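Checkliste Aufnahmestation Textil - Rundgang vor Schichtbeginn, mit meinen Anmerkungen
Standort Budareck, Station 2
Stand: November 2024

Ich hab die Liste jetzt mal so aufgeschrieben, wie ich sie wirklich abarbeite, also mit dem ganzen Gemurmel dazwischen. Dirceu Bezerra wollte sie für die neuen Leute haben, und die alte Fassung vom Februar war ja doch arg knapp (»Kabel prüfen: ja/nein«, danke auch). Wer was ergänzen will, schreibt es einfach unten dran, bitte mit Kürzel!

1. Not-Halt
Drücken, Arm muss stehen, entriegeln, quittieren. Beide Taster, auch den hinteren.
Befund: in Ordnung.
Kommentar: Der hintere geht schwer. Ging er letztes Mal auch schon. Ich hab ihn auf die Wunschliste gesetzt, aber er löst sauber aus, deshalb kein Stopp.

2. Arbeitsbereich frei
Keine Tassen, keine Handys, keine Ärmel im Schwenkbereich. Wer umräumt, schaltet vorher auf Handbetrieb.
Befund: in Ordnung.
Kommentar: Auch wenn der Arm nur »kurz wartet« - Hände weg, bis die Freigabe aus ist. Ich weiß, man will mal eben das Trikot zurechtzupfen. Ich will das auch jedes Mal.

3. Greiferfinger
Auf Risse und Grate schauen, vor allem an den Innenseiten bei der Nut. Einmal mit dem Daumen drüberfahren (Arm aus!), dann einmal ganz auf und einmal ganz zu.
Befund: in Ordnung, links minimale Kratzspur.
Kommentar: Ein Grat zieht euch bei Netzstoff sofort Fäden, und dann lernt das Modell brav, wie man Trikots kaputt macht. Wechselintervall bleibt bei 900 Betriebsstunden, die Ersatzfinger von Prolon liegen in der blauen Schublade.

4. Handgelenkkamera
Linse mit dem Tuch wischen, dann Livebild aufrufen. Beide Fingerspitzen müssen im Bild sein, und die Tischhinterkante soll waagerecht liegen.
Befund: in Ordnung.
Kommentar: Wenn die Kante schief hängt, hat meistens jemand die Halterung beim Putzen verdreht. Bitte gleich nachstellen und nicht erst nach der halben Serie, wir haben deswegen schon mal 21 Durchläufe weggeworfen und ich war wirklich sauer.

5. Tischbezug
Straff, faltenfrei, keine Klebereste.
Befund: in Ordnung.
Kommentar: Grau bleibt grau! Jemand hatte die Idee, zur Abwechslung den gemusterten aufzuziehen. Können wir gern machen, aber dann als eigene Serie und mit Eintrag im Dumano-Protokoll.

6. Ausgangslage der Kleidung
Teile locker hinwerfen, nicht vorfalten. Nach jedem Durchlauf neu werfen, und zwar so, dass auch mal was am Rand landet.
Befund: in Ordnung.
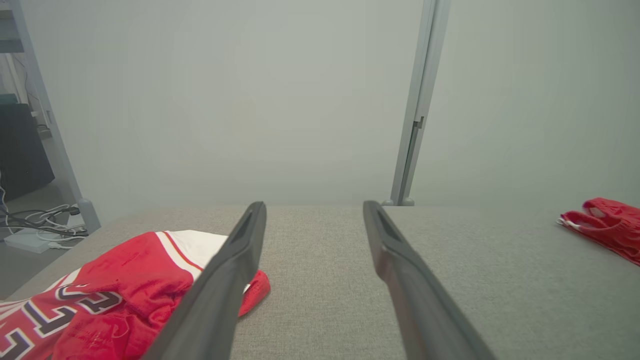

Zu Punkt 6: rotes Basketballtrikot links vorn, zweites rotes Teil rechts außen, Greifer offen.

So mag ich das, unordentlich und an zwei Ecken. Wir neigen alle dazu, die Sachen hübsch in die Mitte zu legen, und dann steht der Greifer später beim ersten verrutschten Ärmel ratlos da. Rot auf Rot ist übrigens ausdrücklich erwünscht, die Trennung der Teile ist bei gleicher Farbe noch unser schwächster Punkt. Und wenn die Nummer auf dem Trikot mal halb verdeckt ist, umso besser, die soll kein Orientierungspunkt werden.

7. Kabel und Steckdosenleiste am Boden
Keine Leitung im Laufweg, keine unter Zug, Leiste liegt frei und ist nicht abgedeckt.
Befund: Mangel, offen.
Kommentar: Links neben dem Tisch liegt mir immer noch zu viel Gewirr, schwarz und weiß durcheinander. Ich hätte da gern einen Kabelkanal und die Leiste an die Wand geschraubt. Dirceu hat das Material bestellt. Bis dahin bitte nur von rechts an den Tisch gehen, auch wenn es der längere Weg ist.

8. Gestellpfosten
Einmal kräftig rütteln, Füße anschauen, Klemmen nachziehen.
Befund: in Ordnung, eine Klemme nachgezogen.
Kommentar: Die kleinen Halter an den Pfosten lockern sich mit der Zeit durch die Vibration. Der Inbus hängt am Regal und soll da auch bitte wieder hin.

9. Speicherplatz und Benennung
Mindestens 300 GB frei, Serienname nach Schema, Testaufnahme anlegen und wieder löschen.
Befund: in Ordnung.
Kommentar: Die Testaufnahme WIRKLICH löschen. Im Villa-Datensatz stecken mehr als 12 Stück, auf denen ich in die Kamera winke, und die Auswertung hat sich schon nett bedankt.

10. Abbruchregeln für die Bedienung
Verhakt sich Stoff am Finger: Stopp, öffnen, von Hand lösen, Durchlauf als »Abbruch« markieren. Fällt ein Teil vom Tisch: weiterlaufen lassen bis zur Ruhelage, erst dann aufheben.
Befund: mit beiden Neuen durchgesprochen.
Kommentar: Abbrüche bitte nicht löschen! Die brauchen wir genauso wie die schönen, nur eben richtig markiert.

Freigabe: erteilt mit Auflage zu Punkt 7. Nachkontrolle, sobald der Kabelkanal sitzt, trage ich dann hier nach.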